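Monday, 6 a.m., Clelcombe. Lights half on, compressor already thumping. First job in the gripper cell at Trurkby is always the fingers. Yellow, molded, ribbed pockets down the front, and they wear at the tips long before anything else goes.

The maintenance sheet says swap the pair every 3,000 picks. In practice more like 800 when the work is paper. Dust gets in the pockets, the grip drifts, strips start coming up crooked. So: brush out, wipe down, close, check the seam. Two minutes if the bolts behave.

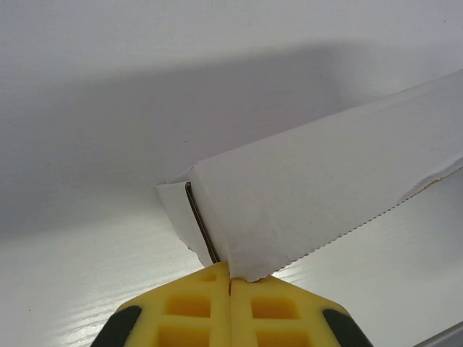 Paper is the hard customer. Light, soft, never the same twice, and the Qureshi controller wants to treat it like a block of wood. Too much force and it crushes the fold, too little and the strip swings. Test piece goes in folded long, torn zigzag edge and all, pinched at one end with the rest sticking out at a slant. Then you look at the seam under the paper. Fingers shut tight there, good. Gap, start over.

Force setting next. Down a notch, lift, hold, down another notch. The crew writes each number on tape stuck to the cabinet door, wich is how Skuvcombe, the sister site, ended up with the same habit. Last check is 100 lifts in a row, no touching the pendant. Drop one and the count goes back to zero. Coffee after that, usualy cold.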